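Household Organization, Unit 6: Soft Surfaces
Handout for Thursday, May 20, 2021
Instructor: Benedita Carvalho

Last week we covered shelves, which at least look like storage. This week is about the sofa, which was bought for sitting and has had other duties ever since.

Some vocabulary before we start. A "landing surface" is any flat or flattish thing near a door or a bed. A "drift item" is something set down for a minute. The textbook (Acharya, p. 183) gives the minute a generous definition.

A sofa drifts from the ends inward. The arms collect garments, the seat corners collect bags, and the top of the back takes whatever is thin enough to stay up there. The middle holds out longest – people do still want to sit down, now and then. 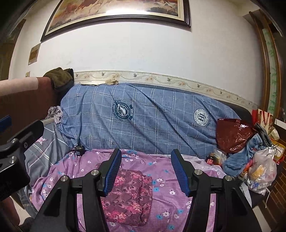
Fig. 6.2. Sofa with plaid cover. Bags at the right end, a garment over the armrest or chair back at the left, bedding in the foreground.

Look at the right end first. A pile with bags in it is slow work, as every bag has to be opened and every bag is a small meeting. Leave it for second. Start with the cloth: it is large, it folds, and it makes you look busy. The paisley piece on the flowered sheet is folded already, so give it a place and don't refold it to feel useful.

Order of work:
1. Sheets and blankets. Fold in half until you lose interest, then once more.
2. Garments. Hanger or laundry. The armrest is neither.
3. Paper. Read it standing up.
4. Bags, one at a time, emptied completely.
5. Small bottles and boxes. Check the label before deciding where they live.
6. The sofa cover itself, pulled straight and tucked in.

Raghavendra Subramaniam asked last time whether a chair with clothes on it counts as a wardrobe. See Acharya, p. 359, where the matter is treated with more patience than I have.

Homework: pick one landing surface at home and clear it. Write down what was on it and where each thing went. "The other chair" will be marked down. Due the first class in June, one page, no photos of the closet door closed.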